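# Muvstead Open Day: Questions We Keep Getting

**When can I come?**
Any afternoon in November. Doors open at 1, and the last demo starts at 5. Parking is on the Saithong side, and yes, it fills up.

**Do I need a ticket?**
Yes, but it's free. We print 500, and last year nearly 800 people wanted one. Please give yours back if you can't make it.

**What will the robot do?**
Tabletop pick-and-place, over and over, at a pace that makes grandparents look athletic. Kwadwo Bawa runs the demo and will talk the whole time whether or not you ask him anything. A screen beside him shows the view from the wrist camera. 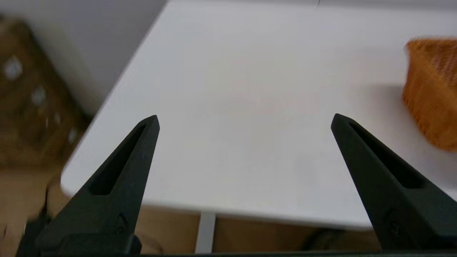 *Wrist camera view: both fingers, the white table and an orange basket at right.*

**Can I drive it?**
For two minutes, under Akosua Frimpong's eye. Long hair tied back, sleeves up, no coffee. She means the coffee part.

**Can I bring something for it to pick up?**
Small, soft and not alive. Dorin Matei has final say at the door and has heard your argument before.

**Will it take my job?**
Come watch it try to lift a sock, then ask again.

**Who do I write to?**
Shufen Lei, Room 1216. She answers email faster than the phone.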